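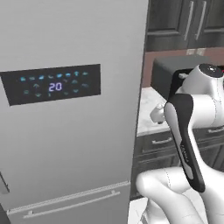 3. Kitchen Tasks: Refrigerator Access

3.1 Purpose

This part of the report covers the refrigerator tasks in the Kitbridge project. The question is whether a single arm, working from camera input alone, can do a chore that a person does without thinking: open the door, take out an item, set it on the counter, and close the door again. All work was done in simulation.

3.2 Setup

The simulated kitchen has a large gray refrigerator with a control panel in the upper door and a horizontal bar handle on the section below the seam. The cabinets next to it have bar handles and drawer pulls in a silver finish. The panel reads 20 and was treated as a fixed texture. No task depends on its value.

The policy was trained on 2954 simulated demonstrations recorded with the Konance toolkit. Each task was then run 60 times with the start position of the arm changed between runs. A run was stopped after three failed grasps.

3.3 Results

The lower section was opened in most runs. A long bar gives the gripper a wide range of usable contact points, and small errors in height were the main cause of missed grasps. Errors along the length of the bar had little effect.

Closing was less reliable than opening. The arm tended to release early and leave a gap. Nine runs ended with the forearm touching the refrigerator side while the gripper was still moving toward its target. The planner checks the gripper for collisions at every step but checks the forearm only at waypoints. Levente Katona rewrote this check in October, and the results here use the older version.

Placing an item on the counter failed mostly when the free space was narrow. The arm blocks much of its own view of the countertop at close range.

3.4 Discussion

These results do not support use in a home. The full sequence is slow, and an error in one step carries into the next. Contact forces on the door seal were not modeled, so a real door may need more pull than the simulated one.

The same tests will be repeated with the new collision check before any hardware trial.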